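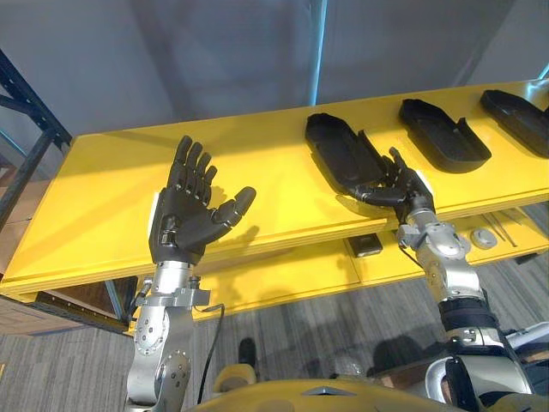
Open Afternoon at Flistau: What We Saw and What We Didn't

I have been to enough robot demonstrations to know how they go. There is coffee, there is a screen with a rising line on it, and then a machine does one thing fairly well while a person in a company shirt tells you it will soon do everything. The February open afternoon at Flistau had the coffee and the line. It also had a robot you could stand close to for as long as you liked, and that is more than most places offer, so I went twice, once at 2 p.m. and again before they shut the doors.

The machine goes by the name Brurell. It has two arms, two black hands with five fingers each, and a yellow body. Flistau wants to sell it to small packing shops, the kind where people stand at a bench and move molded parts from one spot to another all day. The sheet by the door gave a figure of 1,044 practice picks. It did not say how many of those ended with the part where it was supposed to be. I asked at the desk and was told that someone would get back to me.

Some notes to go with the pictures follow, for anyone from the Flumham makers' group who couldn't get a ride out.

Trays on the top board

The task on show was the black trays. They are long, rounded at the corners, with raised walls and a hollow middle, and they were set out in a row on the yellow unit. I'll give them this much: a shallow tray with a rim is a fair test for fingers. It is also a part that a suction cup or a plain two-jaw clamp might lift all day for a fraction of the money, and I would have liked to see one of those next to it for comparison.

The right hand came in palm down with the fingers partly curled and the thumb tucked under. It looks very much like a person's hand doing the same job, and I think that is a large part of the sales pitch. People around me said "wow" at the fingers. I kept looking at the tray.

The left hand was up and open, palm toward the shelf. I asked whether both hands were needed for this. The answer was that two hands give you "options later on." Later on did a lot of work that afternoon.

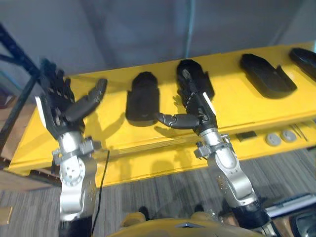 HANDS, CLOSE UP

Curled over the top of one piece, thumb stuck out sideways almost to the next one along. I can't decide if that thumb is a clever way to keep out of trouble or a good way to knock the neighboring part off its spot. On a real bench the parts will not be spaced out this politely, and I said so.

Notice the cable hanging from the left wrist and running down beside the forearm. Anyone who has looked after machines for a living will look there first. A loose loop near a moving joint is fine for a visit. I would want to know where it goes after a month of double shifts, and who gets called when it snags.

The metalwork on the arms is handsome, I have to say – lots of round silver housings, bolts you can get at, nothing hidden behind a molded cover. If you had to fix one of these yourself, you would at least be able to see what you were fixing.

QUESTIONS AND SOME ANSWERS

Hamidreza Taheri took the questions at the end and was a good sport about it. He told us the team had 3 of these machines and that a small pilot is planned with Bayram, a parts packer. He gave 158 as the number of hours the hands had run since their last rebuild. I asked what had to be rebuilt. Finger tendons and a few sensors, he said, and he did not pretend it was cheap.

Price was not given. Speed was not given either, except as "comparable," and when a man behind me asked comparable to what, we moved along to the next question.

There were 11 of us left by then. A couple wanted to know if it could fold laundry. Mr. Taheri said they had not tried, and I thought better of him for it.

Would I go again? Yes, if they put a box of jumbled parts in front of it and leave a clock running where we can all see it. The sign-up sheet for the next open afternoon is at the Flistau front desk, and parking is behind the building.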